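Prurnow linen swap is back in April, and the confetti prints are going fast 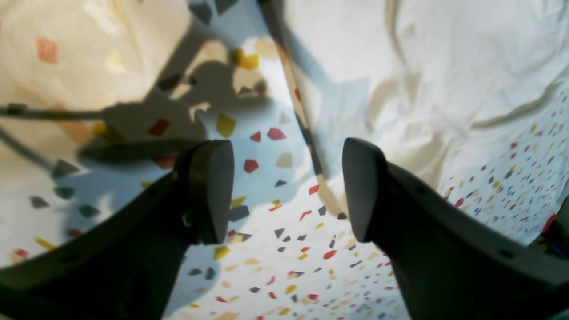 Tuva Torvik would like everyone to stop ironing before they come. She wrote to me within an hour of last month's notice going up, and her point was that people spend a whole evening pressing sheets that will be shaken out, held up to the window and stuffed in a tote bag inside a minute. Bring it clean, bring it dry, and leave the creases alone, she says. I've been coming to the Prurnow swap for 5 years and I have ironed for every single one, so I took that a little personally - but she's right, and I'm passing it on.

So, the news. The spring linen swap is on again in April, in the long room behind the Somville fabric shop, doors at ten in the morning and everything wrapped up by two. Same deal as always: you bring bedding, curtains, tablecloths or plain old yardage you're never going to sew, and you go home with somebody else's. Last fall we had 69 bundles come through the door (I was on the sign-in sheet, so I can vouch for that one) and only a small stack of brown corduroy was left at the end. I took the corduroy. It's in my hall closet and I have no plans for it.

What everybody seems to want this year is the cheerful stuff. White cotton with little shapes scattered all over it, reds and yellows and dark grays, like somebody emptied a hole punch over the bed. I had a good dig through some of the early drop-offs and I can tell you the mood has shifted! Two years back it was all stripes and that dusty green, and you couldn't give away a busy print. Now people are asking me at the grocery store whether there'll be any. One woman wants enough for a crib quilt and a matching bag, and I had to tell her I don't hold things, not even for people who are very nice to me in the checkout line.

A word on how prints like that behave, as I've cut up more than a few. A small scattered pattern is about the most forgiving thing you can sew with. You don't have to match it at the seams, it hides a wobbly line of stitching, and a patch sewn over a worn spot pretty much disappears. The trouble is telling how much you've got. When it's all bunched up in a pile it looks like miles of cloth, and then you spread it on the table and it's a pillowcase. Please pin a note to yours with the width and length! A scrap of paper and a safety pin will do. I'll have a tape measure at the door too, the old Bergmann one with the cracked case, and I'd like it back this time.

The Trinard bakery next door is opening its side door for us again, so there'll be coffee and those flat almond things from the start. Food stays on the bakery side, please. We lost a lovely cream tablecloth to a raspberry filling in the fall and I'm still a bit sore about it.

There's one change to the rules. Fitted sheets now go on their own table, folded or not, with the size written on them. The folding is up to you (I've seen the videos, I've followed along with the videos, and mine still come out looking like a cabbage). It's the size we really need. Last time three different people took home a twin for a queen bed, and I heard from all three of them.

Things we can't take: pillows, mattress toppers, anything with a battery or a cord, and anything the dog has been sleeping on, however much you've washed it. Holes and faded patches are fine as long as you say so on the note. Plenty of us are only after the good corners anyway, and a sheet that's gone thin in the middle still has a lot of napkins around the edges.

It costs 50 cents a bundle to bring things in, which goes toward the room, and nothing at all if you only want to come and look. Kids are welcome and there'll be a scrap basket they can raid for doll blankets. Mine is too old for doll blankets now and spent the last swap building a fort under table four, which I'm told was very comfortable.

If you want to drop off early, Somville will take bags over the counter during shop hours from the first of the month. Put your name on the bag. Put it on the outside of the bag, too - we had two mystery sacks in the fall and I opened up one of them to find somebody's dry cleaning.

Tuva is bringing her grandmother's curtains, by the way, all four panels, and has promised me they'll arrive in a complete heap.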